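Report the attempts, not just the successes

A success rate is the first number anyone looks for in a manipulation paper, and it is usually the least useful one in it. I have reviewed enough of them now to want a change in how we write these results up.

Take our own work on desktop computer disassembly. The policy was trained on 164 demonstrations and tested over 60 trials on machines it had not seen. It completed the assigned step in 39 of them. Written that way, the result is respectable and tells a recycler almost nothing. The recycler wants to know what happened in the other trials, and whether the part was still worth selling.

Ona Dzene went back through every failure and sorted them by what the arm was doing when the trial ended. In 19 cases the fingers had closed on a cable instead of the part. That figure changed what we did next more than the success rate did. We had been planning to collect more data on screws and latches. We moved the effort to cables.

Cables are a poor fit for the usual benchmarks. A peg and a hole have a known shape and colour, and they stay put. A SATA cable lies wherever the last person left it, and pushing one moves its neighbour. Most published test sets avoid the problem by clearing the wiring out first, and a method that does well on them can be useless at a depot.
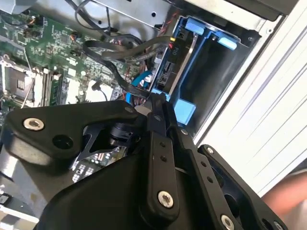 Līga Lepik disagrees with me on part of this. Her view is that failure categories are subjective, and that two labs will sort the same trial differently. She is right, and our first pass had to be redone after she and Ona compared labels. I still think a rough category with a written definition beats none at all. Labs can publish the definitions and argue over them.

The cost is small. Labelling our failures took one person an afternoon. Conferences already ask for code and hyperparameters, and a one-page failure table could go in the same appendix. I would sooner read that than another decimal place on the success rate.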